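Gralteo Student Travel Fund
Progress report, August

Quick one this time, sorry, we leave for the second placement Tuesday and half the forms are still on my desk.

Where we are

40 students placed so far. Stolell group is back home, Ustent group still out there until the end of the month. No early returns. Two lost bags, both found. One missed connection, kids slept at the airport with a leader, parents called before midnight.

Host families: good in Stolell, patchy in Ustent. We moved 2 students after the first week, wrong match, nobody's fault. Families there want a longer letter from each student before arrival. Will do that for the next intake.

Homesickness was the big one again. Worst around day four, same as last year. Leaders now do a walk after dinner on that day with phones left behind, and the evening calls home got shorter. Would like to keep this in the budget as leader hours.

Language classes: mornings only, ending at noon. Afternoons are for the workshops, the market, the pool if it's hot. Students asked for fewer worksheets and more time out talking to people. Agreed. Changed it the second week.

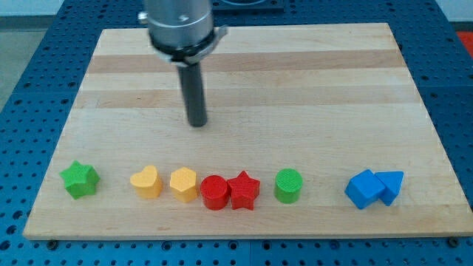 Money

Of the Lloyd grant, 2,000 went on flights for students who couldn't have come otherwise. Another 200 on passport fees, which we didnt plan for. Insurance came in under. Bus passes in Ustent came in over, there was no youth rate after all. Receipts to follow, the Stolell ones are scanned, the rest are in an envelope with the group leader.

Still to do

- host family letters for next intake
- exit surveys, Ustent group
- second leader for the return flight, need a yes from you by Tuesday
- pre-departure night for parents, room not bookd yet

Travel journals are coming in slowly. Will send a few pages with the next report if the students say ok.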